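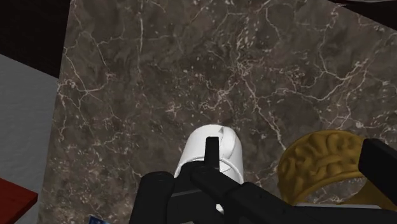
Ivorstead College – Department of Interior Design

We use cookies to remember your settings. By staying on this page you accept them. Accept | Manage

Stone Surfaces, Handout 2: Marble in the Kitchen

Notes by Maribeth Cabanatuan, revised 2 May 2025

Marble starts as limestone. Heat and pressure deep in the ground turn it into a denser rock made mostly of calcite. Pure calcite is white. Clay, iron and carbon give the browns, reds and grays. White veins on a dark stone are usually cracks that filled with calcite later on.

Hardness. Calcite is 3 on the Mohs scale. A steel knife will scratch it, and so will grit under a pan. Granite is much harder.

Acid. Lemon juice, vinegar and wine eat into the polish and leave a dull mark. This is called etching. Sealer does not stop it. Sealer only slows stains, and students mix these up on the exam every year.

Finish. Polished marble shows etching most. Honed marble hides it better but takes in oil faster. Dark stone shows dust and water spots – plan for that when you talk to the client.

Veining. Heavy veins can be weak spots. Ask to see the whole slab before the sink cutout is marked. On the Findlow job the cutout crossed a vein and the front rail broke in transit.

For next class: read the Lumbao chapter on sealers, pages 70 to 100. Bring one honed and one polished sample from the Zullell drawer. Sign them out first.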